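Part 4. Setting up the desk riser and basket

OK, so if you've come straight from Part 3 you should have a bare tabletop, a lamp that's still in its box and a pile of stuff on the floor. Good. That's how mine looked too. This part covers the little stand, the basket that goes on it, the lamp and the cables, and it's the part I get the most mail about, so I've rewritten it from scratch (last changed 12/06/2026). If you printed the old version, please recycle it, because the step order was wrong and I had you putting the lamp in before the stand. Sorry!

What you need for this part

The Jernham clear stand, which is the small one shaped like a low table
The perforated shelf panel that came with it
One slotted plastic basket, small enough to sit on the shelf without hanging over
A desk lamp with a weighted base (mine is the Ginting, in red)
A soft cloth, lightly damp, and a dry one
Two or three hook-and-loop ties
A pencil and a tape measure

A word on the basket. I've been through a lot of them and I always come back to the cheap kind with rows of slots in the side. You can see what's in it without lifting it down, and crumbs and eraser bits fall through instead of collecting in the corners. Any color you like. I went red to match the lamp, and I'm not even a little bit sorry.

4.1 Getting the tabletop ready

1. Wipe the whole top with the damp cloth, going with the grain.

2. Dry it right away with the other cloth. Varnish will take a damp wipe just fine but it doesn't like puddles.

3. Look across the surface from low down, with the light on. Grit shows up at that angle when you'd never spot it standing. Pick off anything you find.

4. Find the middle of the long side with your tape and make a tiny pencil tick on the underside of the front edge. Not on top! I did it on top once and spent an evening with an eraser.

Caution: Clear panels have hard edges, and one grain of sand under a leg will put a scratch in varnish that you'll look at every day for years. Please don't skip step 3.

4.2 Putting the stand together

1. Lay a towel on the table and do all of this on the towel.

2. Peel the protective film off the clear panels. Start at a corner and pull slowly, keeping the film low and flat. If it tears, roll the leftover bit up with your thumb. Don't go at it with a knife.

3. Stand the two sides up and slide the perforated panel in between them. It should go in with firm hand pressure. If it stops halfway, back it out and check that you've got it square.

4. Press down on all four corners of the shelf, one after another. You're feeling for a click or a wiggle. No wiggle is what we want.

5. Lift the stand straight up off the towel, take the towel away and set the stand down near the middle of the table, lined up with your pencil tick.

Note: Some of you have the older version with the solid shelf. It works the same way, it just collects more dust. Stodach used to sell the perforated panel separately and I've seen them turn up secondhand, so it's worth a look if yours bugs you.

Caution: Lift the stand, don't drag it. I know it weighs nothing and dragging is easier. Lift it anyway.

4.3 Adding the basket

1. Put the basket on the shelf empty. Center it by eye, then get down to table height and check it from the side. It's surprising how far off you can be when you only look from above.

2. Push one finger gently against each side of the basket. It may slide a little on the shelf, and that's fine. The stand itself shouldn't move.

3. If the stand does move, one of the feet isn't sitting flat. Go back to 4.2, step 4, and press the corners again.

4. Now load it, heaviest things first and toward the middle. The sheet in my box gives the limit for the shelf as 3,500 grams, and I keep mine far under that. My everyday load comes to 400 grams on the kitchen scale, mostly pens, tape and a stapler.

Leave the space under the stand open for now. You'll want it for a notebook or a keyboard later, and it's so tempting to stuff it full on day one – I've done it every single time. 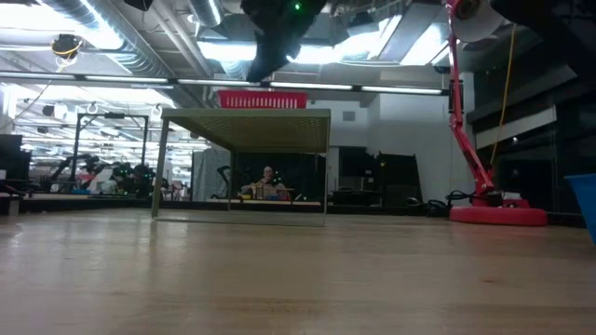

Fig. 4-1. Basket centered on the stand, lamp standing off to the right. Cables still to be tied (see 4.5).

If your basket looks lopsided compared with mine, check whether it has a lip on one side. Plenty of them do, and the lip makes the whole thing look crooked even when it's dead center. Turn it so the lip faces the back and go by the slots instead.

4.4 Placing the lamp

This was the bit I had in the wrong order before. The stand goes first because the lamp has to work around it, and a jointed lamp can reach just about anywhere while the stand can't.

1. Put the base on the far part of the table, off to one side. I'm right-handed and I have it on the right because I like to be able to grab it, but if you write a lot by hand you'll probably want it on the other side so your hand doesn't throw a shadow on the page.

2. Check that the whole base is on wood. No part of it should be over the edge or riding up on a cable.

3. Hold the base down with one hand and raise the arm with the other. Bring up the lower section first, then the upper one.

4. Leave a gap of 26 centimeters between the lamp base and the nearest side of the stand. That's enough to get the basket down with both hands without banging your knuckles.

5. Swing the arm slowly through everything it can do. It should clear the basket at every point. If it clips the basket, move the base farther back and try again.

6. Tip the head so the light falls where you'll be working. Aim it at the clear panels and you'll get reflections right in your eyes, so nudge it a few degrees either way until they go.

Caution: Let the lamp cool before you touch the head. Even the LED ones can get warmer than you'd think.

Caution: If the arm sinks by itself, don't crank the joints as tight as they'll go. A quarter turn, test, then another quarter turn. I cracked a Surnier lamp that way in July and I liked that lamp.

4.5 Dealing with the cables

I leave this until last on purpose. You'll move things around a few times before you're happy, and there's no joy in undoing ties you only just put on.

1. Unplug everything you're about to handle.

2. Pull the cables out straight, one at a time, and follow each one back to whatever it belongs to. If one of them doesn't belong to anything, off the table it goes.

3. Gather the slack into loose loops, a bit wider than your hand, and put a tie around each bundle. Snug is enough. You should be able to slip a finger under the tie.

4. Lay the bundles along the far edge, or hang them behind the table if yours has room back there.

5. Anything that hangs down near the lamp arm needs enough slack for the arm to move all the way. Raise it and lower it once while you watch the cable.

6. Plug back in and switch on.

Note: Don't run a cable under a leg of the stand. It tips the shelf and sooner or later it'll chew up the cable too.

4.6 Keeping it nice

Give everything 30 minutes of ordinary use before you call it finished. Write something, reach for the tape, take the basket down and put it back. You'll find out fast what's in the way, and it's much easier to fix now than after you've got used to it.

For cleaning, the clear panels want a soft cloth and plain water with a drop of dish soap. No window spray, no alcohol, no paper towels. I use an old T-shirt. The perforated shelf can come out and go under the faucet, but let it dry all the way before it goes back or you'll get drips on the wood. The basket can be washed in the sink with the cups.

Troubleshooting

The stand rocks. Turn it around end for end. If it rocks in the same spot on the table, your tabletop is slightly uneven, and a thin felt dot under one leg will sort it out. If the rock turns with the stand, reseat the shelf.

The basket slides when I reach in. Cut two strips of that rubbery drawer liner and lay them under the basket. Keep them narrow so you don't cover up the holes.

There's a haze on the clear sides. Usually that's leftover glue from the film. Warm soapy water and some patience. It took me two tries.

The lamp base leaves a ring. Wipe under it now and then, and put felt on it if yours came without any.

Next up is Part 5, the bins and the drawer unit. You'll want the tape measure again, so don't put it away yet.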